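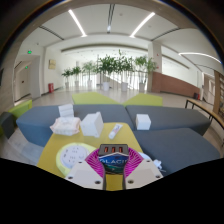 Page last changed: June, 4:10 pm

The Gripper Doctor Is In

Jingyi Xue will tell you, if you give her the time and a flat white, that a hand-held gripper is a bit like a good pair of secateurs. It'll put up with a lot, but it likes to be looked after, and it lets you know when it hasn't been.

I'd come to the Brurnell building to see the Vollemura, the gripper her little firm Clurkero has been building and mending for the past 3 years, and I had pictured a workshop with a vice and a radio going. We settled instead at the long yellow table in the lobby, among the grey sofas and the lime-green seats, with the pot plants lined up along the windows behind us. She likes the daylight there (so did I, it was glorious), and she reckons you learn more about a tool out where people use it than you ever do at a bench.

The part she fusses over most is the fingers. They're magenta, ribbed on the gripping side, and they sit on beige plastic mounts with small screw holes in them. When a gripper comes in for a service she starts with the screws, a quarter turn at a time, going from one side to the other so the mounts stay square. Then she flexes each pad with her thumb and looks along the ridges for tears. A worn pad still closes perfectly well, she says, and that's the trouble with it, because the box you're holding starts to creep and you end up blaming your own wrist.
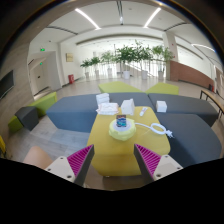
Cleaning comes next, and she's quite strict about it. A soft wipe along the ridges, never across, and no solvents whatever the bloke on the forum told you. After that she opens and closes the fingers slowly and watches the gap. If one pad gets to the middle before the other, off comes the mount and she begins again, quite cheerfully, humming a bit.

Then there's picking things up, which I'd been looking forward to! Jingyi is fond of small cardboard boxes for this, and of anything that rolls or flops. Unit 482, her oldest, once spent an entire afternoon refusing a roll of tape until she found a pad that had been put on a hair crooked. She still keeps that pad in a drawer with Ding written on it, after the noise she made when she worked it out.

I had a go myself and was hopeless. She moved my elbow in, told me to stop squeezing so hard, and went off to see about another coffee.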